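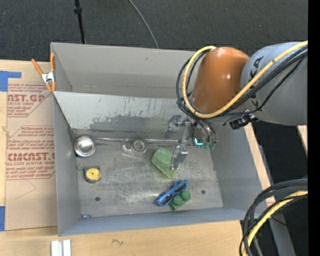 Zinc and the white stuff

I have been putting off a post on zinc for a while. Aoife Cronin asked me in February why the new zinc bucket in her greenhouse had grown a white crust in one wet month when her grandmother's had stayed dull gray for decades. The short reply I sent her was incomplete, so this is the longer one.

Zinc is element 30, symbol Zn. It melts at 419.5 degrees Celsius, which I round to 420 like everybody else, and it boils at 907. That is low for a structural metal. The density is 7.14 grams per cubic centimeter, a little less than iron. At room temperature cast zinc is fairly brittle. Between 100 and 150 degrees it becomes soft enough to roll into sheet, and above 200 it turns brittle again. People tried to hammer it cold for a long time before that window was understood.

The crystal structure is hexagonal close packed, but stretched along one axis. The stretch explains a lot of the odd mechanical behavior, including the fact that a rolled sheet bends more easily one way than the other. If you are folding sheet by hand, find the rolling direction first and put your fold line across it. I cracked two corners before I learned this.

Chemically, zinc nearly always shows up as Zn2+. It gives away both outer electrons and keeps a full d shell, so its simple salts are white or colorless unless the other half brings a color of its own. Compare copper next door, which is blue or green in half of its compounds. It dissolves in acids, giving off hydrogen, and it also dissolves in strong bases. Very pure zinc reacts with dilute sulfuric acid surprisingly slowly. Add a drop of copper sulfate and it speeds up at once, as copper plates out on the surface and gives the hydrogen an easier place to form.

Now the crust. Fresh zinc in air forms a thin oxide. With moisture this becomes hydroxide, and with carbon dioxide from the air the hydroxide turns slowly into a basic carbonate. The carbonate is the dull gray skin you see on old gutters and buckets. It is dense, it sticks, and it hardly dissolves in rain. The whole sequence takes from several months to two years, depending on the climate.

If the fresh metal stays wet with little air moving over it, the last step does not keep up. Hydroxide piles up as a bulky white powder, usually called white rust or wet storage stain. Stacked sheets are the classic case, with water held between them. Aoife's bucket was nested inside another one. Her grandmother's had presumably hung on a nail and dried between uses.

White rust looks worse than it is. The powder takes up many times the volume of the metal it came from. Brush it off with a stiff nylon brush, rinse, dry, and leave the piece somewhere airy. Don't use a steel brush, and don't use strong acid cleaners, which will happily remove the zinc too. If the surface underneath is black or brown, the coating is thin there and needs a closer look.

Eamon Ó Gríofa wrote to ask whether the protection is lost at a scratch. For a narrow scratch, no. Zinc has a standard potential of minus 0.76 volts against minus 0.44 for iron, so where both are wet and touching, the zinc corrodes first and the iron is held back. This works over a gap of a few millimeters. A wide bare patch is a different matter and should get zinc-rich paint.

One caution. Do not weld or torch galvanized steel in a closed room. Zinc vapor burns to a fine oxide smoke, and breathing it causes metal fume fever, with chills and aches that start some hours later. Áine Carroll had it once after an afternoon of cutting old fence posts and took it for flu.

I also weighed a few coupons this winter. Four strips of the same sheet, two on the shed roof and two in a closed jar over water. The jar strips lost 18 milligrams each after cleaning. The roof strips changed by less than my scale can resolve, so I have put them back up and will weigh them again when a full year has passed.

Cadmium is next, if I can find a sample I am willing to keep in the house.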